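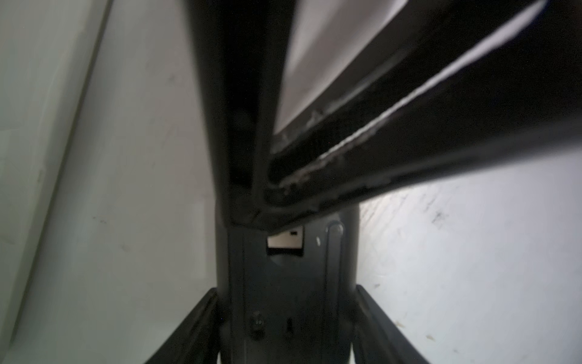

Black on pale gray, February

Finally cleared 3,000 points in Paltitell tonight! Stage 13, last ship, and the boss wave came in from the left for once – I yelled so loud I scared myself.

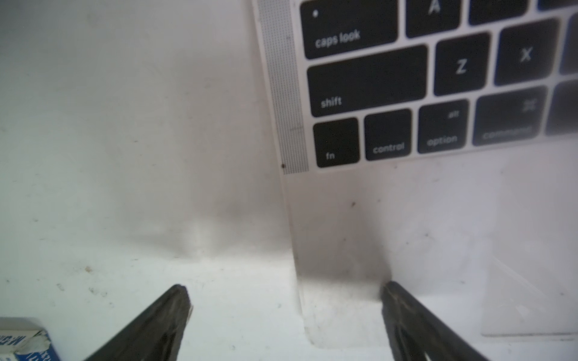

Later, 11 pm

Switched to Vada, the old Margaritis shooter, and the bonus round is a joy (all those bugs looping in time with the music). I got 196 hits and want more.
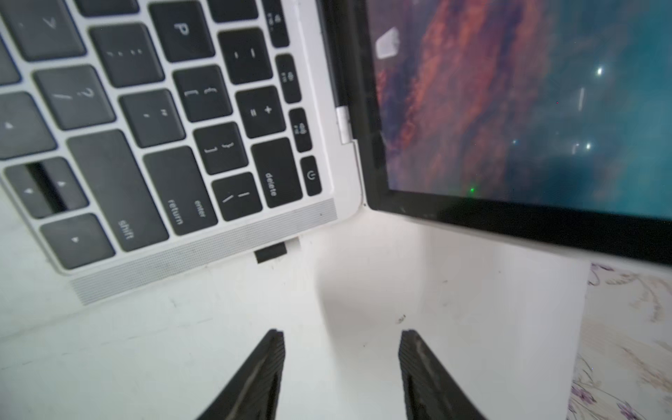
Tomorrow

Try Oleck on hard with only three lives. The double shot is so good, I can't wait!

3 comments | Back to top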